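Talach House – Guest Room Inspection, second floor
Inspector: Jarrah Nepia
Period covered: May

Comments are required for any item not marked Pass.

## 1. Doors and exit routes

- [x] Room doors open fully and latch without force – **Pass**
- [ ] Self-closing devices fitted and adjusted – **Action.** Closer on Room 13 is slow to latch. Adjust and retest within 30 days.
- [x] Corridor clear of carts and linen – **Pass**

Paneled wood doors are to be checked for gaps, loose hinges and damaged edges. Carpet at each threshold must lie flat and must not catch the door.

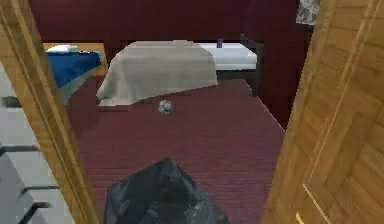

## 2. Alarms and lighting

- [x] Smoke alarms sounded on test – **Pass**
- [ ] Emergency lights – **Action.** Unit by the Hinds stairwell failed after nine minutes. Replace battery, work order 482.

## 3. Windows and heating

- [x] Window limiters secure – **Pass**
- [x] Radiator covers fixed to wall – **Pass.** One screw replaced during the visit.

Open items are to be returned to the Statar maintenance desk with the work order number and the initials of the person who completed the repair.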